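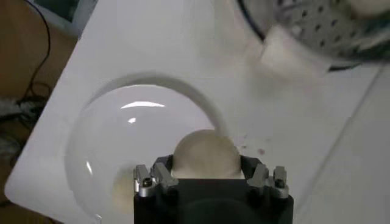 Flondier Opens Orders for Two-Arm Kitchen Stations, With a Planning Service for Buyers

Monday, February 17, 2020

Flondier is now taking orders for the Uro, a two-arm work station for commissary kitchens, school meal programs and small food plants. Each order comes with a planning service that helps buyers set a budget before they sign.

The service covers floor space, power, staff training and spare parts. A Flondier planner visits the site, watches the work and writes a cost sheet for the first 3 years. Buyers keep the sheet whether or not they place an order.

"Kitchens ask us for the price of the arms, and then they forget the grippers, the tables and the training hours," said Fidelina Tamayo, head of sales at Flondier. "We want those lines in the budget from the first day." 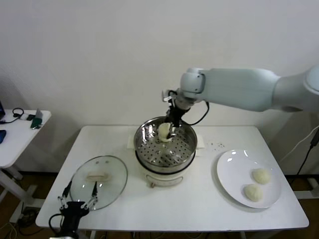

What should a kitchen set aside beyond the purchase price?
Flondier advises buyers to hold back 5 percent of the purchase price each year for gripper fingers, cables and service calls. Training for two operators is included.

Orders are open in two sizes. The Uro 39 is named for its reach in inches and fits a single table. The Uro 80 is a double station for kitchens that run two tables side by side. Both can be bought outright or leased through Proltden, Flondier's finance partner, on a 3-year term.
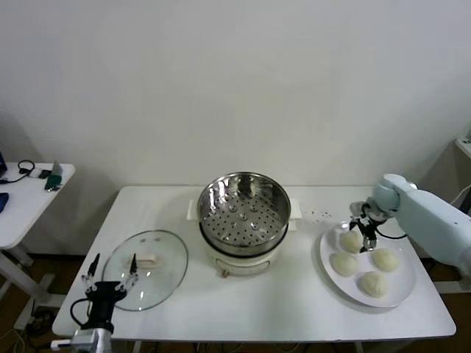

Table layout is the part of the plan that buyers most often leave for last, and it affects the price more than they expect. Every tool and dish needs a spot the arms can reach. With a steamer in the middle, its lid laid flat to the left and a plate of buns to the right, one table is enough. A kitchen that also wants trays or a packing area should budget for the larger station.

Grigaitė, a maker of frozen dumplings and buns, placed the first order for the Uro 80 in November. "The cost sheet went straight into our equipment request," said Aatos Laaksonen, plant manager at Grigaitė. "We moved one sink and changed nothing else."

Site visits can be booked through the Flondier sales office. Kitchens planning to buy in the current budget year should ask for a visit before they fix their floor plan.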